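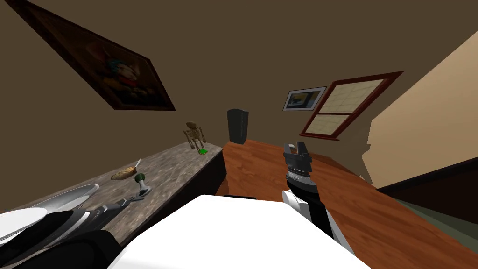 Right arm over the wooden table with the jaws open, marble counter to the left.

Talks > Robotics > Speaker notes > When the grip flag lies

14 shares | 3 comments

Slide 1. Say who I am: Wiremu Bolger, grasping and recovery, Clornwood project. Mention Coralie Ashby early. She found the fault and I only wrote it up. She is in the room, so point her out for questions.

Slide 2. What we were running. A two-armed robot in a simulated kitchen, picking small things up and putting them down somewhere else. All the work I am showing is in simulation. The same controller goes on the real arms at Dromitcombe, and that is why it became a safety matter and stopped being a tidy-up job for August.

Slide 3. The numbers. We left it going overnight and got through 829 attempts. The report in the morning gave 517 of them as good picks. People were pleased. I sent the report round before lunch, which I regret. Pause here. Don't rush on to the cause.

Slide 4. How Coralie caught it. She was looking for something else, a slow path plan on the left arm. She opened one of the attempts marked good and the object was still where it had started. She opened another and found the same thing. By four in the afternoon she had enough of them to come and get me.

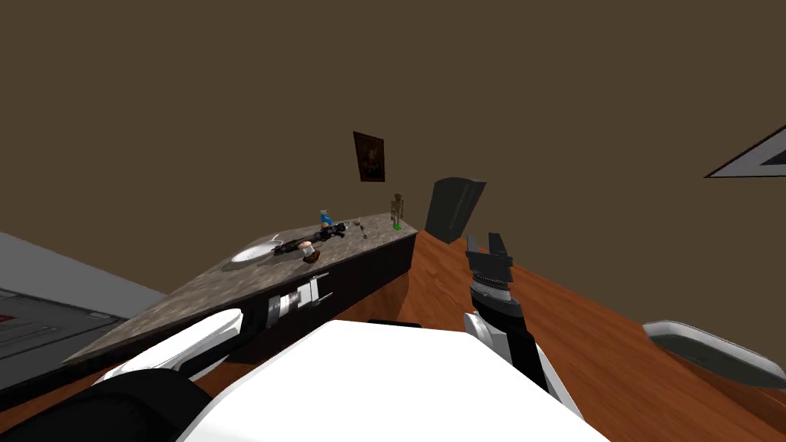 My first thought was that the collision shapes were wrong and the fingers were passing through things. I spent the rest of that day on it and found nothing. Say so plainly. It was a reasonable guess but I held on to it too long.

Slide 5. The cause. The controller keeps a flag called Uren. When the fingers close and meet resistance, Uren goes to true. When they open, a second process, Gilchrist, is supposed to clear it. Gilchrist waits for a message from the gripper and gives up after 600 milliseconds. If the message came later than that, the flag stayed true. There was no warning in the log. The next attempt began with the robot already believing it was holding something, so it skipped the close and went straight to the carry.

Go slowly over the diagram. Last time I gave this, half the questions were about which process owned the flag. The answer is that both did – that was the mistake.
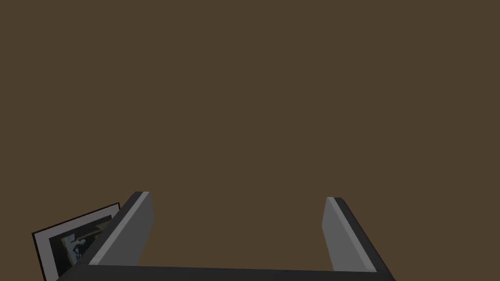 The scoring trusted the flag as well, so the fault marked its own homework. It read Uren at the end of the carry and never looked at finger position. A finger check would have been cheap. Open jaws set this wide apart, with nothing between them but bare brown surface, should never pass as a grip, whatever the flag says. We had the finger position in the log the whole time and did not read it.

Slide 6. Why it matters on real arms. A robot that thinks it is holding something moves differently. Ours lifts higher, goes slower, and will not use that hand to brace. It also refuses the open command outside a drop zone. So if somebody's sleeve were caught and they pressed release on the panel, the arm could ignore them. Say clearly that this did not happen. The emergency stop is on its own circuit and was not affected. We still took the real arms out of use until the fix was in.

Slide 7. The fix. One owner for the flag. Finger position is checked before every carry and again at scoring. A late message now stops the attempt and writes an error. Release works everywhere, at low speed. It took 8 days, most of it testing.

Slide 8. Things still open. We have not found out why the message is late in the first place. Coralie thinks it is the logging load, I am less sure. The old results have been withdrawn and we are re-running the set from the start.

If there is time, show the log extract. If not, go to questions. Someone will ask for the corrected success rate – we do not have one yet, and I won't guess at it from the stage.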